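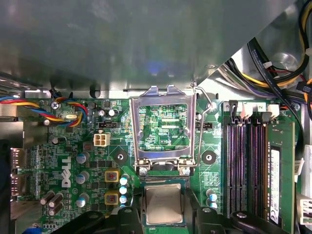
4. Comparing fingertips on the processor task

The Wanduvance sheet claims its rounded fingers will handle any processor without adjustment. Treat that as a claim. Run the same test with the Loltolley fingers before you believe either maker.

4.1 Open the socket by hand. Lift the lever and raise the metal frame fully.

4.2 Set the controller to 30 percent speed. The Jositz controller starts up at full speed, whatever its quick-start card says.

4.3 Seat the processor in its pocket on the fixture tray, heat spreader up. Teach the approach point above the tray first and the grip point second.
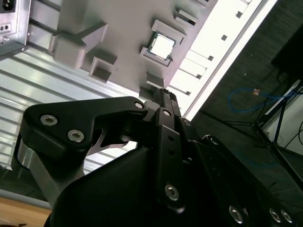 4.4 Close the fingers on the two opposite edges of the processor. Stop if it tilts.

CAUTION: Keep the fingers off the socket contacts. Force readings on the display lag, so don't count on them to save a board.

4.5 Move to the case and lower in short steps. Check clearance at the memory slots and the cables with the whole gripper in mind. The published reach drawing covers the fingers only.

4.6 Release, back straight out, and log the result as placed, tilted or dropped. "Nearly placed" is tilted.

NOTE: Mottram quotes 2000 cycles between fingertip changes. We saw slip well before 1000 and now inspect every morning.

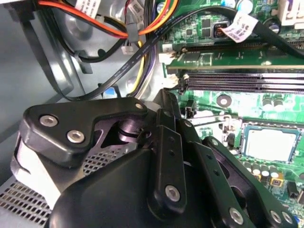 Kagiso Ngubane disagrees with the note above: the slip in October came from a grip point taught too high, and the fingertips from that run measured fine afterward. He would keep the daily inspection but drop the blame. The grip point has been retaught and the runs will be repeated with both sets of fingers. Until then the note stays.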